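Bimanual software sync, minutes, Tuesday, 10 a.m.

I'm typing these up myself this time, so blame me for whatever is missing. We started a few minutes late while people hunted for the remote link, and the Virnness folks joined by phone for the first half only.

Last week's items first. The log rotation fix is merged (finally!) and the disk on the planning machine hasn't filled up again. The doc page for the launch files is still half written, and that one's mine, sorry. I said Friday last time too, so I won't put a day on it.

Planner. We spent most of the hour here. The new Fenorix release lets us plan both arms as one group, and I love it when it works, but it gets slow as soon as the grippers are close together. With the arms far apart we get a path back in well under 700 milliseconds. Once they share an object it keeps running into the time limit, which is set at 1000. Two ideas came up. One is to seed the search with the last good joint positions, the other is to split the approach into a free part and a short straight-line part and only do the joint planning on the second bit. I liked the second one and most of the room did too, though there was some grumbling about yet another hand-off in the state machine. We'll try it on a branch and look at the timings next week.

Self-collision checks. The model we load still has the old gripper shapes, without the brackets, so the checker is happy with poses that I am very much not happy with. Someone had padded everything to cover for it, and that padding is probably a good chunk of why the planner has such a hard time up close. Agreed: update the meshes, drop the padding, run the regression set again. Kongkaew has the right mesh files on their side and will push them to the shared repo.

Control loop. Short one. The Zakwood driver still drops a command now and then when both arms stream at full rate. We have about 800 recorded runs to dig through and a script that flags the gaps, so there's no need to collect more. I asked that we don't touch the gains until the drops are sorted out, and people were fine with that.

Plug task. This is the part everybody wanted to talk about, so of course we got to it with ten minutes left. Holding the plug adapter with both grippers in front of the power strip is where the perception and control pieces meet, and we still don't agree on whose frame wins. Right now the pose of the strip comes from the head camera and the pose of the plug comes from the arm kinematics, and any small calibration error between the two lands right at the prongs.
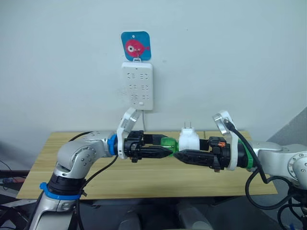
Virnness came back on the line to say they would rather track the prongs and the socket openings in the same camera view and servo on the difference, and stop chasing a perfect calibration. I asked what happens when a gripper blocks the view, and the answer was to hold the last estimate and slow down, with a hard stop after 2 seconds. Sounds okay to me, as long as the stop lives in the controller and can't be skipped by the task script. We'll write it up as a proposal before anyone codes it.

Tooling. The replay viewer now shows both wrist poses on one timeline, so please use it and complain loudly if it's slow. Request from the floor for a way to tag a run while it's still recording. Easy enough, I'll add it.

To do before the next one: planner branch with timings, new meshes in, gap script over the old runs, servo proposal in the shared folder, and my launch file page. Same time next Tuesday, same link.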